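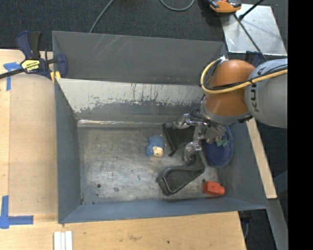
Manlow Grasp Sets: bin picking examples, recorded to order

Hi, I'm Joanne Cropper, and I run the recording side of Manlow. If you're training a picking model and you've run out of good examples (or patience), this is the page for you!

A Grasp Set is a batch of recorded picks from a metal bin, done with a robot arm and a multi-finger gripper, every attempt labelled and packed so your learning code can read it straight away. The small set is 300 attempts. The standard one is 2000, and it's what most people end up ordering. We leave the failed grabs in unless you ask us to strip them out, and please think twice before you ask. My first model learned almost nothing until I fed it the misses as well.

What goes in the bin

Mixed objects, a handful at a time. Soft things, hard things, toys, floppy bits of fabric, blocks in bright colours, black things that the depth sensor hates. I like a bin with sloping sides and a floor that's had a bit of a life, because a spotless one gives you a model that panics at its first scratch. Things end up against the walls and partly under each other, and we leave them that way.

You can also post us your own parts. Keep them under 400 grams each and send two of anything fragile.

What you get for each attempt

Colour and depth video from a fixed camera
Joint positions for the arm and every finger
Start and end times of the grasp
A label: held, dropped, or never touched
Notes from whoever was running the session

That last one is plain text and it's a bit scruffy. Torben Eichhorn writes long ones and I write three words, so don't build anything clever on top of them.

How the picks are made

You choose. Teleoperated sets are driven by a person, usually Torben or Áine Phelan, and they look smooth and a little bit cautious. Scripted sets try grasps from a planner with some randomness thrown in, so they're messier and cheaper and there are loads more misses. I'd start with a small teleoperated set and top it up with scripted picks once your model can do something sensible.

Try before you order

There's a free sample of 1432 files, with the loader and a short read-me. Run that through your own code first. If the loader falls over, email me the error and I'll sort it out.

Turnaround is three weeks for a small set and seven for a standard one. April is already filling up, so get in early if you've got a deadline! Bookings and prices: ask for Joanne, any time after 9 am.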